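**Week 5 handout: Can it do the dishes yet?**
Notes for the seminar. Bring a pen and one chore you hate.

Short answer: some of the dishes, in some kitchens, if you have all evening.

Last week Oduor Lyimo asked why a machine that can weld a car door can't put a mug away. The car door is always in the same place. The mug is wherever you left it, and you're a slob.

## Three things that make a chore hard

- **Seeing it.** Glass is the classic misery. A depth camera often looks straight through a tumbler and reports the wall behind.
- **Holding it.** Too soft and it slips, too hard and you need a dustpan. People settle this without noticing, which makes it very awkward to write down.
- **Fitting it.** Plugs, lids, keys, drawers. A few millimetres out and the arm pushes bravely against solid plastic — it will go on doing so until someone steps in.

Matúš Sýkora's rule for demo videos: look for the playback speed in the corner. If it says 32x, go and make tea.

## Chores for discussion

Tidying glassware into bins, putting a plug in a socket, and stirring with a spatula. For each, decide which of the three difficulties bites first.

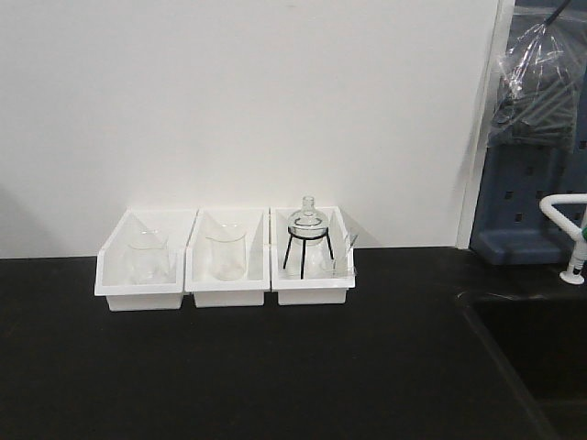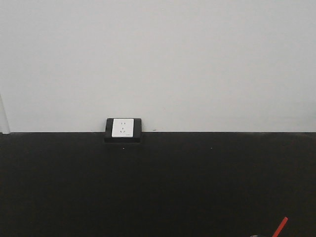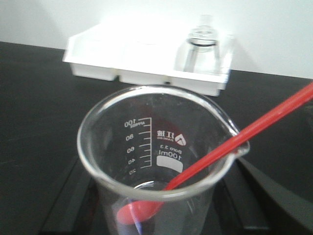

## Before next time

1. Read the Rakent chapter, pages 5 to 14. Skip the bit on Prellano unless you enjoy sales brochures.
2. Write down every step of your hated chore. Anouk Willems got to 14 for a cup of instant coffee and had forgotten the spoon.
3. Mark the steps you'd trust a machine with while you were out of the house. Then mark the ones you'd trust it with while the cat was in.

Hand in on paper, room 3537, before noon. The upload page is automated and has stopped working again.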